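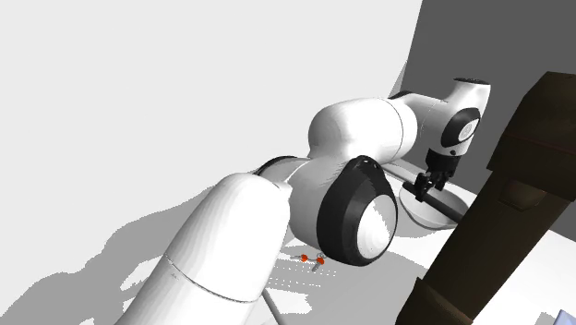
The simulated work cell, with the arm's gripper over the round dish and a set of keys on the work surface.

Review: Mahrous Remote Teaching Kit, simulation edition
Gobnait Ní Bhriain, Nunasholm Training Centre
November 24, 2023

The Centre was asked to assess the Mahrous kit for use on its course in robot teaching, in which learners guide an arm through a task by remote control and the recorded movements are later used to train it. The kit consists of a hand controller, a foot pedal and a licence for the simulated cell. It was tried by seven members of staff over two weeks.

Installation was straightforward. The controller was recognised at once on the newer machines at Purnovport; the older ones required a driver, which the supplier sent on request. The printed guide is clear as far as the first exercise and thin after that.

In use, the controller is light and the arm follows the hand closely. Slow movements are reproduced well. Turning the wrist while lowering the gripper proved harder, and most staff needed 30 attempts before their recordings were fit to keep. The pedal, which starts and stops a recording, is well placed but stiff.

The simulated cell is adequate for teaching. Shadows are coarse, with jagged edges, and learners should not rely on them to judge height — a second view should be kept open at all times. Small items such as keys are a useful test of patience.

Two matters need attention. Failed attempts are saved alongside good ones and must be removed by hand. The controller also loses its zero position after long sessions, and Diarmuid Tully, who led the trial at Purnovport, recorded this on four occasions.

The rival Galtitz set has a better pedal and a poorer guide. The Centre recommends the Mahrous kit for introductory teaching and will order further licences in January, subject to a correction of the zero fault.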